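Why Do Baskets Have Holes?

Quick one today because kitchen drawers are waiting and so is lunch.

Look around your house. Baskets everywhere. Laundry, fruit, bikes, the thing under the sink. Lots of them are full of holes! Seems silly – why make a box and then leave most of it out?

Reason one: weight. Solid metal is heavy. Wire is thin. Bend some wire, cross it over some more wire, join the bits where they touch. Now you have a grid. Mostly air, still strong.

Reason two: air. Air goes in one side and out the other. Damp things dry faster. Put a wet washcloth in a shut tub and leave it til Monday. Then smell it. (Don't smell it.)

Reason three: you can see in. No digging for the tape.

So why is a grid strong? Each wire on its own is bendy. But every wire is joined to its neighbors. Push one and the others help hold it. Same idea as a fence, or a climbing net. And look at the top edge of a wire basket next time. Often it's thicker than the rest. That's the rim, and it does a big job – it stops the sides flopping outward when you lift.

Holes have a problem though. Small things fall thru. Marbles, pen caps, one sock if it's a very small sock. Two ways to fix that.

Fix A – a shelf panel. A flat sheet that lies inside. One on the bottom makes a floor. Another one higher up makes a second floor, like an apartment building for your stuff. Heavy things go downstairs. Light things up.

Fix B – a tub. Tubs have no holes, so nothing gets out the bottom. A shallow one is good for beads and paper clips because you can see them all at once. A see-through-ish one is better, then you know what's in it from the side. Rounded corners too! Crumbs get stuck in square corners. Wipe round a curve with a cloth, done.

Try it yourself

You need: a wire basket, a small plastic tub, 100 paper clips or dry beans, a bowl of water, a towel. Ask a grown-up before borrowing kitchen stuff.

Put the tub on the towel. Pour the beans in. Pick it up. Easy.

Now guess how many would stay in the basket if you tipped them in with no panel. Write the guess down. Put the towel under the basket and tip. Count whats left. At our table in Lawal, 71 fell out the first time. Second time, 95. Same basket! Maybe we tipped faster. What could you change to find out?

Last bit. Take the beans away, wet two washcloths and squeeze them. One in the basket, one in the tub. Check before lunch and again after school. Which one feels dryer? Write that down too.

Then tidy up. Beans in the tub, tub by the basket, towel on the hook.

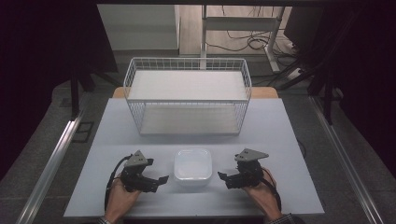
Hidayah Subramaniam: We did the bean one with rice by mistake and all of it went through, every grain. My daughter wants to know if a cloth laid in the bottom counts as a panel. I said yes, but it sags in the middle when you put anything heavy on it, so now we're testing cardboard.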